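Sondarwood Studio Newsletter, November

We use cookies to remember your preferences and to count visits to this page. Accept / Manage settings

GLAZE NOTES: FIT, CRAZING AND THE CHANGE OF CLEAR

Several members have reported fine cracks in the studio clear glaze on pieces that came out of the kiln sound and were cracked a few weeks later. The short explanation is glaze fit. The longer one follows, along with the changes to the glaze buckets that take effect this month.

A glaze is a thin layer of glass bonded to a clay body. Both expand when heated and shrink when cooled, by different amounts. During the firing this causes no trouble, as the glaze is soft and can move. Once it stiffens on the way down, the two layers are locked together and any further difference in shrinkage is stored as stress. If the glaze shrinks more than the clay, the glaze is left in tension. Glass is weak in tension and relieves it by cracking. This is crazing. If the glaze shrinks much less than the clay, it is left in compression, which glass tolerates well up to a point. Past that point it flakes off at rims and handle edges. This is shivering, and it is the more serious fault, as the flakes are sharp.

The aim is light compression. A glaze in light compression makes a stronger pot than the same clay left bare.

Delayed crazing has a second cause. A clay body that has not been fired to maturity remains porous. It takes up moisture through the unglazed foot, swells slightly, and stretches a glaze that was only just in compression to begin with. Dishwashers speed this up. So does storing a pot in a damp cabinet. A piece can pass inspection at unloading and craze by the end of the season.

İlker Canpolat ran the comparison firings for us over the summer. He used the same white stoneware body throughout, bisque fired together, and changed only the clear. The old clear crazed on the thick tiles straight away and on the thin tiles after the freeze and boil test. The revised clear, with part of the feldspar replaced by silica and a small addition of talc, survived 3 rounds of the same test without visible lines. Ink was rubbed over every tile and wiped off to show cracks too fine to see otherwise.

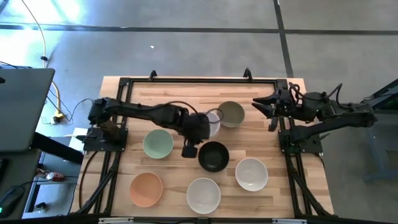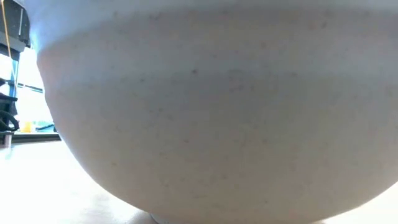
The chemistry behind the revision is simple. Sodium and potassium, both supplied by feldspar, have high expansion. Silica, alumina, magnesia and boron have low expansion. To move a crazing glaze toward fit, take out some of the first group and put in some of the second. The difficulty is that sodium and potassium are also the melters. Remove too much and the surface goes stiff and cloudy. Talc brings in magnesia, which melts reasonably well at our top temperature and keeps expansion down. Too much talc turns the surface satin, so the addition is kept small.

For members who mix their own, recipes are written so that the base materials total 100, with colorants and opacifiers listed as additions on top. A batch card that reads tin oxide 7 means 7 parts added to the 100, not included in it. Two cards in the recipe box were copied with the tin folded into the base. Alina Pascu has corrected them and initialed the corners. If you photographed either card earlier in the year, please photograph it again.

Thickness matters as much as the recipe. A heavy coat stores more stress and crazes sooner. Dip for a count of three, lift, and let the drip run off one side. Bisque that has been rinsed needs to dry overnight before dipping, otherwise the coat goes on thin and uneven. Pouring the inside first and dipping the outside an hour later gives a more even result on thin walls than doing both at once. Leave the foot clean, plus a narrow margin above it on any pot with a steep lower wall. The revised clear is slightly more fluid than the old one when applied thickly.

Do not judge a new bucket by eye. The revised clear looks pinker in the bucket than the old one because of the dye we add for identification. The dye burns out. Stir from the bottom, sieve if there are lumps, and check the specific gravity with the hydrometer on the shelf. The target is written on the lid. If the reading is high, add water in small amounts and stir well between readings. If it is low, leave the bucket to settle overnight and draw water off the top.

Cooling also plays a part. Opening the kiln early puts the ware through a fast drop at the point where the silica in the body contracts sharply. That can crack the pot itself, a fault known as dunting, and it can set off crazing in a glaze that would otherwise hold. The lid now stays shut until the display reads below the figure taped beside the controller. Please do not prop it.

Work already crazed can sometimes be refired, but the result is not reliable. If the fit is wrong, the second firing closes the cracks and the cooling opens them again. We will refire with the revised clear over the top only where the original coat was thin. Crazed pieces remain suitable for display. We advise against using them for food, as the cracks hold liquid and the body behind them may be porous.

The changeover is as follows. The old clear, labeled Wastdale, will be kept in the back room for anyone finishing a matched set. The revised clear is labeled Ileck and replaces it on the main glazing table. The white liner, Lengyel, is unchanged. It fits the stoneware well and showed no lines in the tests. Do not combine leftovers from one bucket with another.

Test tiles from the comparison are on the board by the sink with their recipe numbers on the back. Tiles may be taken down to look at and should go back on the same hook.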